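Shape sorter

A shape sorter is a toy in which a child fits solid pieces through holes of the same outline. It is one of the best-loved puzzles of early childhood, and a wonderfully rich one for something so simple! Sorters come as boxes, balls, buckets and flat-topped boards, and the holes may be plain circles and squares or trickier outlines such as stars, ovals and arches. 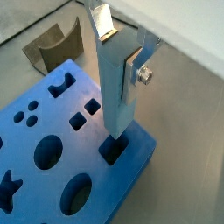
Round pieces are usually mastered first, as they go in whichever way they are turned. A square has four right ways around, a star with five equal points has five, and an arch often has only one, so turning the piece in the hand becomes half the fun. Many toddlers begin by trying every hole in turn, then start to look before they reach.

The Rondano toy library in Rorarthorpe keeps 43 sorters among its 170 puzzles. Its catalog, compiled by Fouzia Rizvi, groups them by number of outlines and notes any missing pieces.

See also: Pegboard, Stacking rings, Jigsaw puzzle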